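# Teaching two arms to handle a syringe by remote control

I've been showing our pair of arms at Didcombe how to move liquid from one pot to another, and Brittany Arsenault asked me to write down how I do it before I forget. So, this is for her and for anyone else who gets a turn at the controls!

Start with plain water and do the whole thing by hand first. I mean your own hands, sitting at the table. You'll notice how much you lean on feel when you push a plunger, and you won't have any of that later, so learn what it looks like instead – the level in the barrel, the stream at the tip.

Then swap to coloured liquid. Water is nearly invisible on the camera feed and I wasted most of a morning in January on it.

1. Put the containers in the middle, where both arms can get to them without stretching.
2. Press record, then wait a moment with everything still. Gaétan Poirier trims the files and he'll thank you.
3. Bring the left gripper in slowly and take the syringe upright. Close until it stops wobbling and no further.
4. Lift straight up, clear the rim, and only then go sideways.
5. Keep the right gripper open and close by, pointing at the cup, ready to steady it. 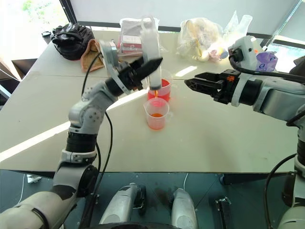

*Left arm holding the syringe over the cup, right arm waiting with its jaws open.*

Watch the tip and ignore everything else while liquid is coming out. My worst runs are the ones where I glanced at the other arm and drifted off over the table. If you do drift, don't snatch it back! Ease over, carry on, and mark the run as a spill in the notes. Rangi Mahuika likes to keep a few of those anyway.

I do 12 runs and then stop for a cup of tea, tired hands make jerky recordings (ask me how I know). Shift the cup a little between runs so the arms don't just learn one spot. We're aiming for 200 good ones before we try training on them.

Save each batch under your own name, and wipe the table down before the next person sits down. The paper towels are in the cupboard by the door.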